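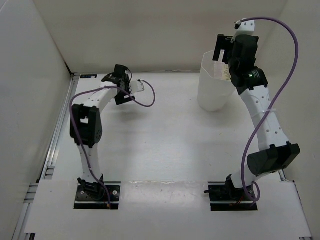

Right, can everyone hear me at the back? Lovely. I'm going to talk about hedges for the next twenty minutes, so get comfy.

(wait for the door to shut)

When I moved to Skisstead the lane behind my house had 400 metres of hawthorn down one side and a wire fence down the other. I liked the hedge, I walked the dog past it, and that was as far as it went. Then one September the whole lot got flailed to knee height while the berries were still on it, and I was furious!

So I rang the council (long story, skip if running late) and ended up on a hedge-laying course at Temden, in the rain, with a billhook I couldn't sharpen.

SLOW DOWN HERE. Explain pleachers. You cut the stem nearly through, low down, and lay it over uphill. It looks dreadful, like you've killed it. Mime the cut.

Money next. We had a grant of £2,000, most of which went on whips and stakes. Mention the rabbits.

Then the bit about cutting every third year, and leaving it till late winter so the birds get the berries. Ask who's got a hedge at home. Hands up.

Questions, then tea. Gloves are on the side if anyone wants to try the billhook.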